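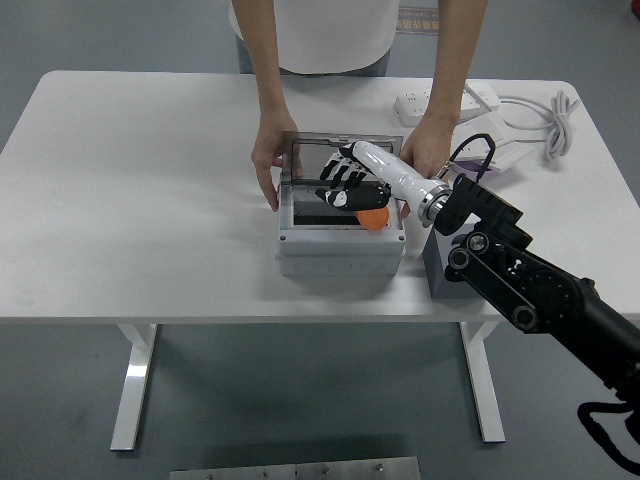 One reader asked whether a cable gland can be left hand-tight if the box is going under an eave. No. Hand-tight closes the gap around the cable but does not compress the seal enough to hold it, and the cable will creep with temperature. Use the procedure below for any outdoor box, sheltered or not.

Workshop > Electrical > Enclosures > Sealing cable entries

Work on an unpowered circuit only. Lock the breaker off and test for voltage before opening the box.

Choosing the gland

Measure the outer jacket of the cable with calipers. The cable should fall in the middle of the gland's clamping range. A 6 mm cable in a gland rated 3 to 6 mm will seal when new and may leak after a winter. Go up one size.

Flat cable does not seal in a round insert. Gademer and Hakau both list flat inserts separately from the gland body.

Drilling

Mark entries on the bottom face where possible. Leave room between hole centers for the locknuts to turn. Drill a pilot, then open the hole with a step bit at low speed. For an M20 gland the clearance hole is just over 20 mm. Deburr both sides. A raised burr on the outside face will hold the washer off the wall.

Fitting

1. Put the flat sealing washer on the outside.
2. Pass the thread through and run the locknut up from inside.
3. Hold the body with one wrench and tighten the locknut with another.
4. Feed the cable through with the dome nut loose.
5. Tighten the dome nut until the insert grips the jacket, then a further half turn.

Tug the cable. If it slides, the insert is too large.

Form a drip loop outside, with its lowest point below the entry. Plug unused holes with threaded blanks. Tape and silicone are not substitutes.

Recheck the dome nuts after about a month. PVC jackets relax under load.

14 comments | 37 shares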